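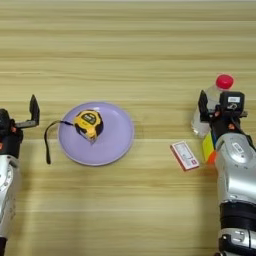 Rankin Estate Residents' Club: Kitchen and Hall Team

Print this page | E-mail this page
Posted 30 July 2019 by the club page editor

1/ Few notes on the shared table in the Loneo Room, as people keep asking what lives on it and what doesn't.

2/ A tape measure is fine to leave on the table while you're using it. If it has a strap, don't let the strap dangle over the side. It gets caught on sleeves. The lavender plate is for putting small things on so they don't roll off or get lost.

3/ The table is light wood with a stripy grain and it marks easily. We had it sanded in May. Please put drinks on something. A plate will do if you can't find a coaster. 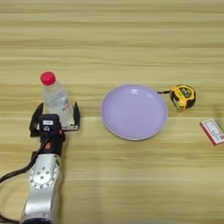
4/ Same goes for bottles of water. Cap on whenever you're not drinking. I don't mind what sort of bottle it is, but an open one next to the sign-up sheets is asking for trouble, and we have lost 2 sets of sheets that way already.

5/ Someone asked how long the table is, for the cloth. I don't have it written down. The cloth from the Welturmont sale is 39 inches across and too narrow, I know that much. Measure it yourself before buying another.

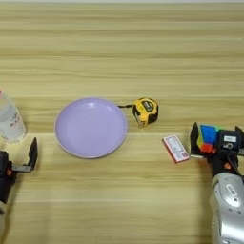
6/ When you measure, go along the grain for the length. Start at the edge and write the number down straight away. Let the blade go back in slowly. The last tape we had went back in too fast once too often and the hook came off.

7/ Plates. The lavender one stays in the room. The white ones belong in cupboard 607 in the corridor, and the key is on the usual nail.

8/ At the end of a session: bottle on the plate if it's staying out, tape back in the drawer, wipe down with a damp cloth and then a dry one. No spray polish please, it leaves the top sticky.

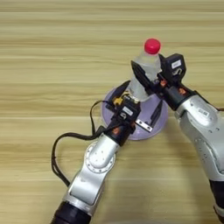

9/ Still wanted for the room
A wider cloth, any plain colour. Cork coasters. A second tape measure if anyone has a spare. Leave them in the Demudow box by the door and I'll pick them up on my way past.

Print this page | E-mail this page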